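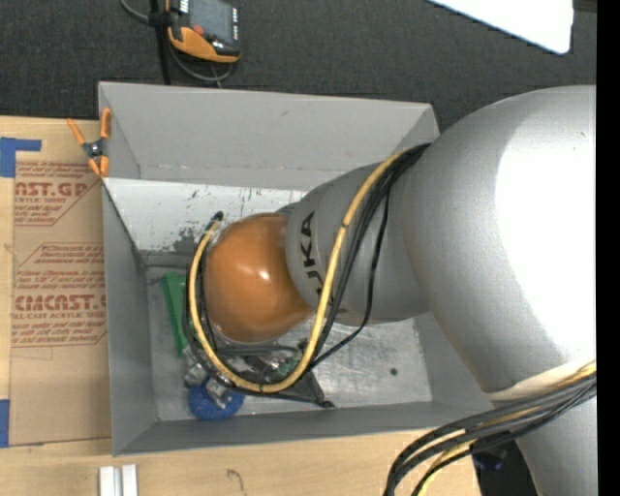 Picking Cells at Trelleck: Your Questions Answered

When we told everybody that bin picking was going to be handed over to robot arms, the questions came in faster than we could answer them at the coffee machine (and thank you for them, truly, even the grumpy ones!). Sumathi Varma and I have gathered up the ones we hear most. If yours is missing, come and find either of us, or leave a note in the box by the break room.

Am I going to lose my job?

No. We put this one first because it's the one people whisper. The 8 people who pick by hand on the small parts line all keep their positions and their pay grade, and that is written into the agreement signed on 18 February 2023. What does change is what you'll do for a good part of the shift, and we won't pretend that's a small thing if you've been reaching into bins for years and you're good at it.

So what will I be doing?

Mostly looking after the cells: filling bins, checking what comes out of them, clearing mispicks, and swapping fingers on the gripper when the part changes. Two of you have already asked about learning to teach positions with the handheld pendant, and we'd love that. Hyun-seo Woo runs the training and she is very patient, I can say this as somebody who needed the first lesson twice.

I've never programmed anything. Is that a problem?

Not at all. You won't be typing code. You move the arm slowly by hand control, save a point, move it again, save another, and after a few afternoons it starts to feel like parking a large and rather stubborn car. Reading glasses are a good idea, the pendant screens are not generous.

Why do the bins still get mixed up sometimes?

Because shiny metal is hard on the vision system. Light bounces off the bottom of a bin and the arm hesitates, or it goes for a part lying under another one. We're trying different lamps and some duller liners. Please keep writing these down on the cell sheet, with the part number, even when you've fixed it yourself in two seconds.

How many parts can a cell handle?

The target is 2000 a shift per cell. That's the machine's number and it isn't yours. If a cell falls short, no one is going to come and ask you to make up the difference by hand.

May I reach in when it stops?

Please don't, not until you've put the cell in hold and the light on the post has changed. A stopped arm may only be waiting. I know it's tempting when there's one silly part in the corner. If you're unsure, ring extension 3333 for maintenance or 3334 for the shift lead and let them come over.

My shoulder has been bad for a while. Does this help?

We very much hope so! Sore shoulders were a large part of why Loan Đàm pushed for the cells in the first place, after her own year on the line. There is still lifting when you fill bins, though, so please talk to her about a lift table before you put up with anything.

Will my shift hours change?

Not before May. After that we may want one person in a little earlier to warm up the cells, and we'll ask who would like it before we assign anybody. Parents on the school run, we remember you.

Can I say no to working with the cells?

You can. Packing and goods-in both have room, and Aravind Menon will sit down with you and go through what's open. A couple of people have already moved and seem happy there. You can also try a cell for a month and then decide, and switching back won't count against you.

Where do I sign up for training?

The list hangs outside Hyun-seo's office, next to the first aid cabinet. Write your name and which shift you're on, and please write it so she can read it.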